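Início › Crónicas › Mesa posta

Em defesa do café de cápsula (e do copo de vidro)

Já sei que vou perder leitores com isto, paciência. Gosto de café de cápsula. Gosto mesmo! Passei anos a acenar com a cabeça em jantares onde se falava de moagem e de temperatura da água, e ia para casa carregar num botão, toda contente.

O argumento contra é sempre o do ritual. Que não há gesto, que não há espera. Ora, quem diz isto nunca me viu às sete da manhã. Ponho a máquina ao fundo da mesa, o tabuleiro à esquerda, o copo em cima do tabuleiro, e ai de quem me troque a ordem. Se isto não é ritual, não sei o que será.

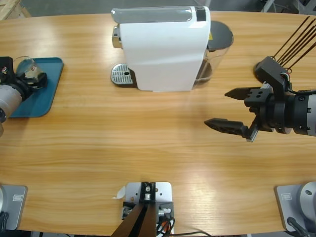 E depois há a questão do copo, que cá em casa já deu discussão. Eu sou pelo vidro transparente. A chávena de porcelana é bonita, sim senhora, mas esconde o melhor, que é ver o café a subir e a espuma a assentar por cima. A minha família acha que arrefece mais depressa. Talvez arrefeça, mas eu bebo aquilo em três goles, nem dou por isso.

Onde dou razão aos puristas é no lixo e no preço. Fiz as contas em junho: 71 cápsulas num mês, entre mim e as visitas, e quase 50 delas foram minhas. Fiquei um bocado envergonhada. Agora junto as usadas num saco e levo-as à loja da Jellach, a 10 minutos a pé, e tento ficar por duas ao dia (à segunda-feira não prometo nada).

O que não largo é o suporte. Durante muito tempo guardei as cápsulas na caixa de cartão, dentro do armário, e andava sempre às apalpadelas. Um suporte de arame em cima da mesa muda tudo: escolho pela cor, ainda meio a dormir, e vejo logo quando estão a acabar. 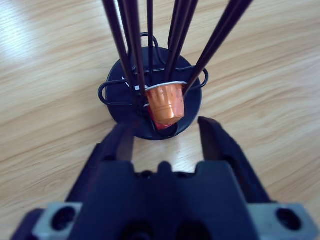 Cápsula laranja no suporte de arame preto.

Dirão que é preguiça. Pois será, e sabe-me muito bem. Guardem lá o moinho para domingo, que eu vou tirar outro.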